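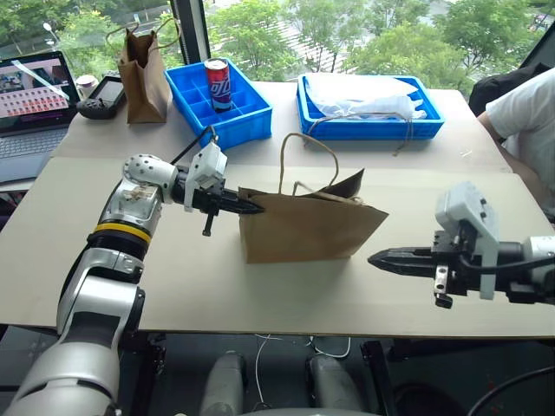 Do I need a full course in differential equations before I start a book on mathematical modeling?

You need one semester of calculus and the patience to redo the worked problems by hand; the differential equations can be picked up as they appear.

Re: Modeling book before diff eq?

slowriver_24
Okay so that's the short version from the sticky at the top of this board, and I want to poke at it, because I followed it and had a rough time. I'm working through the Echevarría book (the population and queues one, second edition) on my own in the evenings. I got through the first two chapters fine. Then chapter 3 hits and there's a coupled system sitting there like I'm supposed to know what to do with it. I had calc 1 and half of calc 2, years ago. Is it me?

lagrange_left_shoe
It's not you, chapter 3 is a jump. I taught out of that book at Skalirstead for a while and I always stuck an extra week in before it. We did one tank of salt water, then two tanks with a pipe between them, then the fish. By the time they got to the fish they'd already seen a coupled system and weren't scared of it.

What are you getting stuck on, setting the equations up or solving them?

slowriver_24
Solving. I can write down that the rabbits go up by so much and the foxes eat so many. Then I look at the page and I've got x in the y equation and y in the x equation and I freeze.

mossybracket
You can't solve that one the way you're thinking of anyway! I mean there's no nice formula for x as a function of t. The book does say so but it's buried in a remark after the exercises, which drove me up the wall. Draw the arrows. Pick a point, work out which way x is going and which way y is going, draw a little arrow, do it again somewhere else.

permanent_lurker9
Going to disagree with the sticky and with most of this thread. Take the diff eq course first. I see so many people who can draw the arrows and have no clue why a fixed point is stable or not. They run it on a computer, get a pretty spiral, and stop. If you don't know what an eigenvalue is doing there you're just looking at pictures.

mossybracket
I learned what an eigenvalue was for BECAUSE of the spiral. I had a whole linear algebra class where we computed the things and I couldn't have told you why anyone cared.

permanent_lurker9
Sure, but you'd had the class.

mossybracket
ok, fair

lagrange_left_shoe
I'm somewhere in between. The students who did diff eq first were faster in chapter 3 and slower in chapter 1. Chapter 1 is all "what do you leave out," and they hated it. They wanted to be handed the equation. One group spent the whole hour arguing over whether births happen all at once or spread over the year, and I thought that was the best hour of the term.

slowriver_24
So I tried the arrows last night. Started at 100 rabbits and 9 foxes with the constants from exercise 2, and it does go around in a loop, sort of. Mine doesn't close up though. It keeps getting wider. Did I mess up the arithmetic?

tinfoil_tensor
Are you stepping it forward by hand? Like, new x = old x plus step times the rate?

slowriver_24
Yes, with a step of 1.

tinfoil_tensor
Then your arithmetic may be fine. That stepping method pushes outward on loops, every step goes off along the tangent and lands a bit outside the curve. Cut the step way down and watch it tighten up. It still won't close perfectly, but you'll see it getting closer. The Jukuteo notes have a good section on this if you can find a copy, look under numerical error and skip the first part.

permanent_lurker9
See, this is exactly my point. Without the theory you'd have believed in foxes that boom forever.

mossybracket
They noticed something was off and came and asked. Seems fine to me?

slowriver_24
Tried a step of 0.1 in a spreadsheet and wow, yes, much closer to a loop. Kind of annoyed the book doesn't warn you. I'm going to do the two tanks next and then go back to the chapter. Does anyone have that salt water worksheet, or something like it?

lagrange_left_shoe
Mine are on paper in a box somewhere, but the Lallau problem book has nearly the same ones in the section on mixing. Do the one where the second tank drains back into the first. Skip the one with three tanks, there's a typo in the flow rates and the water doesn't balance.

tinfoil_tensor
The three tank one is fixed in the newer printing I think. Mine balances.

lagrange_left_shoe
Huh. Which printing do you have?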